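Spirals

The apartment on Lutent Street came with the wallpaper. The landlord said so twice on the phone, as if it were a washing machine. Black spirals on white, drawn the way a person draws while waiting for somebody to pick up. She signed anyway, because it was cheap and because the counter was long enough to work at.

She had been in the place nearly 13 months when her sister called to say she was coming for the rest of her things.

They had shared it until December. Then the sister took the job in Bamlow and left with two suitcases, and everything else stayed where it was. There was a raincoat, a box of tax papers, a good knife, a bad lamp. Neither of them brought it up. The sister sent her half of the rent for one more month, and after that she sent postcards.

"I'll be there by three," the sister said. "I'm borrowing a car. Just put it all by the door."

So she spent the morning putting it all by the door. The raincoat was easy. The tax papers were easy too, once she had gone through them to make sure none were hers, and one was. She wrapped the knife in a dish towel and then unwrapped it, since the towel was hers, and wrapped it again in newspaper.

She left the counter for last. It was gray, with veins of white and rust going through it, and her sister used to say it looked like a map of a country with bad roads. They had named some of them. The long one was the road to Ustitz, where their grandmother had lived, and it was a fair likeness, as that road had never gone straight to anything either.

At the end of it was the power strip. Everything in the kitchen had come to depend on that one strip. The outlet by the stove had died the first winter, and the man from Petkov Electric had wanted 200 dollars to open the wall, so her sister had gone out and come back with the strip instead. It was light blue. She had said it was the only color they had left.
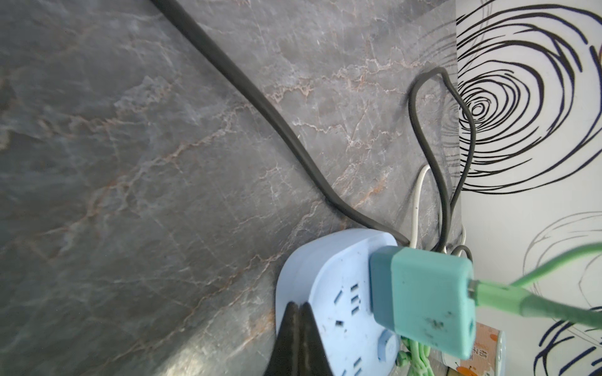
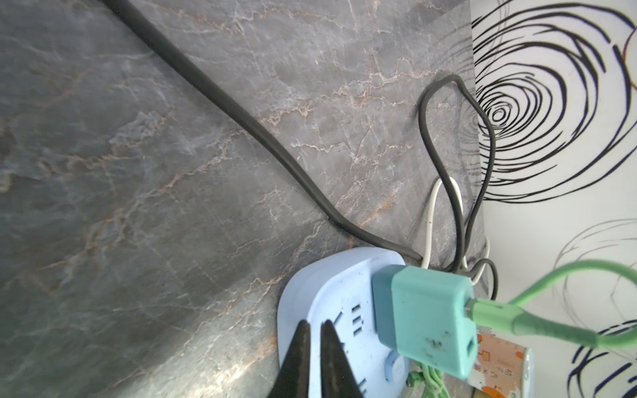 The blue strip, with the black cords against the marble.

She looked at it for a while with the box under her arm. The strip was her sister's, no question. The cords were harder. The thick black one belonged to the strip, so that would go. The thin black one stood up in a loop against the wall, and she couldn't have said what it was for. She had wiped under it all year without wondering. The white one she thought was hers. She had bought a white one, at any rate, and she had lost a white one, and these might be the same.

She took hold of the thin black cord and pulled. The white one came with it. She let go and they both settled back more or less the way they had been.

It seemed a stupid thing to be stopped by. She made coffee and drank it standing up. Then she called.

"Do you want the power strip?"

"What power strip?"

"The blue one. On the counter."

There was traffic behind her sister's voice. "Is that still there?"

"Everything's plugged into it."

"Then what would you plug everything into?"

"I'd get another one."

"Don't be ridiculous," her sister said. "I'm on the highway. I have to hang up."

She put the phone down. She wiped the dust off the strip as well as she could with a corner of the sponge, going around the sockets, and dried it with the towel. Then she carried the box to the door with the others and sat down on the floor next to them.

Her sister was early. She came up the stairs fast, the way she always had, and stopped in the doorway with her hand on the frame. She had cut her hair. She looked at the boxes and said, "That's all?"

"That's all of it."

"I thought there was more."

They carried it down in 3 trips. The car was small and smelled of somebody else's dog. The lamp would not fit standing up, so they laid it across the back seat and put the raincoat over it. On the last trip her sister came back up to use the bathroom, and afterward she went into the kitchen and stood at the counter.

"I forgot about these," she said. She put a finger on one of the spirals and followed it in toward the middle. "I used to hate them."

"You said they made you seasick."

"They did." She got to the center and took her finger away. She looked down at the cords. "What's this one? The tall one."

"I thought it was yours."

"I've never seen it before in my life."

They both bent over to look. Her sister tried to follow it behind the strip and lost it where it crossed under the others. She tried again from the other side. Their heads were close together and it was quiet, apart from the refrigerator.

"Pull it out and see what stops," her sister said.

"You pull it out."

Neither of them did. Her sister straightened up and asked if there was any coffee left. There was, and it was still warm enough. She took it to the window side of the counter, where she used to sit, and found there was no stool there now, and leaned instead.

"The drive is only 32 miles," she said. "I don't know why I thought it was farther."

She moved the good cup over to her, and got out the bread.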